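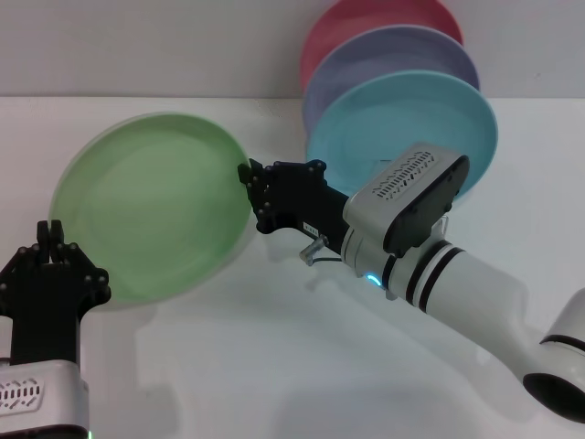
My baseball week, a thread. I write in my third language, so please be patient with me.

The big news for us in Sulholm is that Colm Sheehan stays. He signed the new contract on Thursday evening, for 2 more seasons, and the club put it on their page after midnight when everybody was already in bed.

For those who do not follow our small league: Sheehan is the left-handed starter. Last season he threw 104 innings with a sore back and he did not complain one time. I think he should have complained.

Flevden wanted him also. I heard this from their own supporters, so take it with care. They offered a longer contract but he would have to move, and his daughter has just started school.

Now the bad part. Our catcher still has pain in the thumb he broke in August. The doctor says no throwing until the new year. The second catcher is eighteen and very brave, but runners steal on him whenever they like.

Sinéad Ní Chonaill is the new pitching coach. She worked for Grillwood before, and their bullpen gave up very few walks under her. Ours gave up many. I am happy with this choice – more happy than with any player we could get.

Somebody asked me about the attendance. The best crowd was 1093, against Grillwood. The worst was 237, in heavy rain, and I was one of them with a wet sandwich.

Hoani asks if we will get a real shortstop. I don't know, my friend. The one we have catches everything but he hits like me. Maybe they move the third baseman over, he played there when he was young.

The schedule is not out yet. I hope we open at home, because the bus to Flevden in cold weather is a punishment.

Correction to the post about Sheehan: the second year is an option for the club. Thank you to the two people who wrote to me.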